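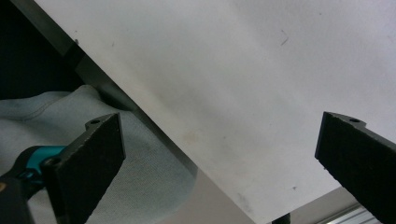
Marta Ostapchuk
Melamine sponge first, Yesenia, and go easy with it! Those tan smudges on white panels are nearly always something greasy off somebody's fingers, and a sponge that's barely damp will lift them if you don't scrub like you're doing a pot. I have white boards all through my craft corner and I go over them every Wednesday while the coffee brews. Dust off any hairs and grit before you start, or you'll be dragging them around in circles and wondering where the new scratches came from.

Yesenia Ledesma (original post)
Getting a smudge off a matte white panel

Hi everybody, I hope this is the right section. I have a big off-white panel, matte, with a dark gray edge, and there's a faint beige mark a bit below the middle that I would love to be rid of. There are some tiny gray specks too, and a little dark nick on the edge, but I can live with those. I've tried a dry cloth and then warm water and neither one did a thing. It's the top from my Konis table and I'd like it looking decent before my sister comes in February. I don't want to end up with a shiny patch, which happened to me once on a closet door and I still look at it every time I get my coat.

Myroslav Hrytsenko
use toothpaste. works on everything

Demyd Karpenko
Please skip the toothpaste on a matte finish, that is very likely how you get the shiny patch you're worried about. I'd be careful with the sponge as well, sorry Marta, I know plenty of people swear by them. Put one drop of dish soap in a bowl of warm water, wring a soft cloth out well, lay it on the mark for 2 minutes and then wipe lightly in straight lines. Dry it right away with a clean towel. If there's still a shadow, try a little rubbing alcohol on a cotton ball, but test it on the underside first. For the nick I'd dab on some dark gray furniture marker and wipe off the extra with your thumb.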